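# Flaketti — regras de coleta para dobra de panos (bancada de dois braços)

Partilhas: 37 · Comentários: 3

## Para que serve este README

O conjunto Flaketti tem 1567 episódios de manipulação de panos, gravados por teleoperação. Destes, 33 estão na pasta `quarentena/`, porque quem os gravou tinha uma ideia muito pessoal do que é um pano dobrado. As regras abaixo nasceram quase todas dessa pasta.

Leia antes de gravar. Ler depois também ensina, mas fica mais caro.

## Antes do episódio

- Mesa livre de canecas. A regra existe por razões históricas.
- Cabos presos aos elos, com folga suficiente no punho. Um cabo esticado transforma qualquer trajetória numa negociação.
- Os dois braços partem da posição de repouso definida em `config/repouso.yaml`. "Mais ou menos ali" não é uma posição.
- Panos que não entram na tarefa ficam nos cantos ou no tabuleiro. Podem estar amarrotados; fazem parte da variação.

## Durante o episódio

Um braço agarra, o outro espera fora do caminho até ser preciso. Parece óbvio, e ainda assim quase 4 em cada dez rejeições da primeira ronda foram cotoveladas.

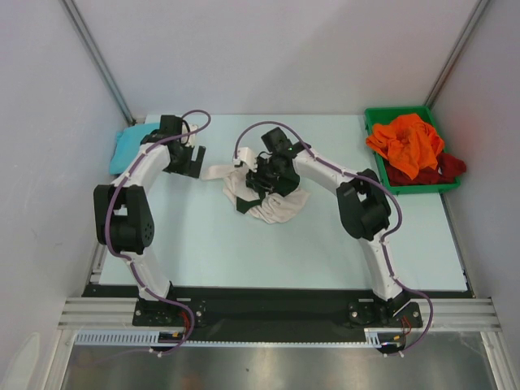
Se a garra falhar o tecido, tente de novo sem parar a gravação. As tentativas falhadas são dados e levam a etiqueta `repetida`. O que não se admite é meter a mão na mesa para ajudar: a mão fica registada e o modelo, coitado, aprende a esperar por ela.

Paragem de emergência ao alcance do operador, sempre. Quem a aciona não precisa de se justificar. Quem a tapa com o casaco, sim.

## Etiquetas

`completa`, `repetida`, `abortada`. A etiqueta `quase` foi retirada na versão de março, depois de uma discussão que ocupou uma tarde inteira.

## Limitações

Só panos, só esta bancada, iluminação constante. Não use estes dados para afirmar que o seu robô sabe tratar da roupa.

Manutenção: Igor Kadlec. Dúvidas sobre etiquetas: Geeta Joshi.

---

Comentários (3)

**rastogi_m**
A regra do repouso também vale para quem usa o Akden como controlador? O nosso acorda sempre um bocadinho torto.

**Igor Kadlec**
Vale. Calibre primeiro e grave depois, por essa ordem.

**lab_satilen**
Saudades da etiqueta `quase`. Descrevia bem o nosso trimestre.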